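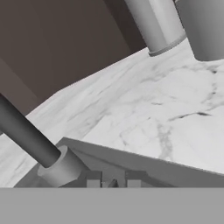

Right, I've been reading about bread ovens all week and I need to tell someone, so it's going to be you lot. Whitcombe had a village bakery until 1979, and the oven is STILL THERE behind a partition in what's now the wool shop. The owner let me stick my head in. The brick floor of it dips in the middle where the loaves went, a bit like a doorstep. I've gone off on a marble tangent as well, all that cloudy grey veining on white with a brown wall behind it, because the old bakers kept a slab for pastry and I now want one very badly.

2/ The bakery belonged to the Totach family, who came over from Vastitz with a sourdough starter in a stone jar. I've spoken to a granddaughter on the phone and she was brilliant. She remembers being sent down at five in the morning to fetch the rolls and eating two on the way back, every time.

3/ They did 194 loaves on an ordinary day. I know this because the order books survive! Someone wrote every single one down in pencil, with little crosses by the people who hadn't paid. There are a LOT of crosses in January.

4/ The rye is the one I'm after. The recipe in the back of the book is just: rye, salt, old dough, water "enough", bake when the flour thrown in goes brown and not black. No weights at all. Lovely.

Print this page | E-mail this page

5/ I've had 3 goes at it so far. The first was a brick. The second tasted wonderful and looked like a hat someone had sat on. The third I took round to Yu-ting Yen, who bakes for the café at Ruvport, and she pressed it with her thumb and told me to leave it alone for a full day before cutting. So I did, and what a difference! Sour and a bit malty, and it sliced without gumming up the knife.

6/ Her other tip, if you're trying this at home: keep the dough much wetter than feels sensible, and use wet hands. Mine proved for over 8 hours in the cupboard next to the boiler.

7/ If anyone's family bought bread from the Totachs, please message me. I'd love to know what the seeded one was called. It's only down as "Mrs T's" in the book and the granddaughter can't remember either. Caraway, she thinks, or possibly fennel.

2019-12-11

Print | E-mail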